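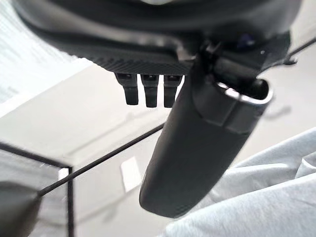 From: Elżbieta Nowicki
To: followup-clinics list
Date: Sunday, March 23, 2025
Subject: Re: [followup-clinics] Recall interval after bowel polyp removal

Oliwia Dudek wrote:

> We are trying to tidy up our recall letters at the Trornero site. At the
> moment the letter gives a month and a year for the next colonoscopy but
> does not say why that interval was picked. Patients ring us to ask, and
> the person who answers usually has only the booking screen in front of
> them.
>
> Two questions. Does anyone print the reason for the interval on the
> letter itself? And what do you do with people whose first report was
> issued before the histology came back?
>
> Oliwia

Oliwia,

Yes to the first. We have printed the reason since November. It is one sentence, chosen from a short fixed list by whoever signs off the histology, and it sits directly under the proposed month. The endoscopist can overrule it, but then has to type the replacement in full. Free text was allowed at the start and we withdrew it, as the wording varied too much between clinicians and some of it could not be understood outside the unit.

Before the change I went through 562 recall letters by hand. In 200 of them the interval could not be worked out from the letter and the endoscopy report together. Most of those had a histology result filed later under a separate entry, so the information existed but the letter had gone out without it.

On the second question, we no longer send a recall date with the first report if tissue was taken. The patient gets a plain note saying that samples have gone to the laboratory and that a second letter will follow. The recall entry is opened with the date field blank and a status of "awaiting result". Any entry still at that status after 5 weeks goes on a list, and Bożena Bielecka works through the list on Mondays. 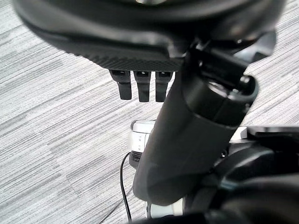 Cestport Endoscopy Follow-up Office

Three points on the booking software, as I believe you also use Fimport.

The recall date is calculated from the date of the report, unless you change the setting. It should run from the date of the procedure. The difference is small for a long interval but matters for a short one.

If a patient has two procedures close together, the second overwrites the recall from the first even when the second was incomplete. We now close the first entry by hand and copy the reason across.

The letter template cuts the reason field at 800 characters without a warning. None of our fixed sentences come near that, but an overruled one might.

Kazimiera Michalski has our list of sentences and can send it to you. Please have your own clinical lead check it before use - the wording follows our local policy, and yours may differ on when surveillance stops in older patients. Beat Holzer asked for the same list last month and found two entries that did not fit his unit at all.

I have not seen how Cheng handle the blank date field. If anyone from there is reading, I would be glad to know whether the overdue report picks those entries up or skips them. Ours skipped them until we added the status.

Regards,
Elżbieta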